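Chapter 7
Prefabricated Housing and the Second-hand Market

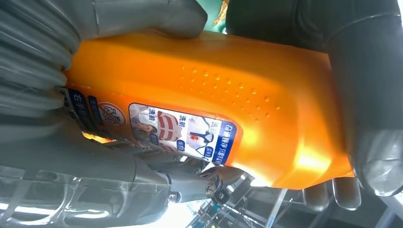
A factory-built house differs from other dwellings in one respect that matters to the valuer: it may be sold apart from the land on which it stands. The buyer acquires the structure, and must then find a plot, obtain consent and pay for carriage.

The Koseren estate at Nastton is used throughout this chapter. Its 158 houses were supplied by Rondus in panels and bolted to concrete bases. When the ground lease ended, 60 were dismantled and sold for re-erection elsewhere. The remainder passed to the landowner.

Section 7.1 sets out the legal status of a house that can be moved. Section 7.2, prepared with Rui Barros, covers survey and transport costs. Section 7.3 examines how sale prices are agreed when few comparable sales exist. Readers should be familiar with the terms "fixture" and "chattel" before they proceed.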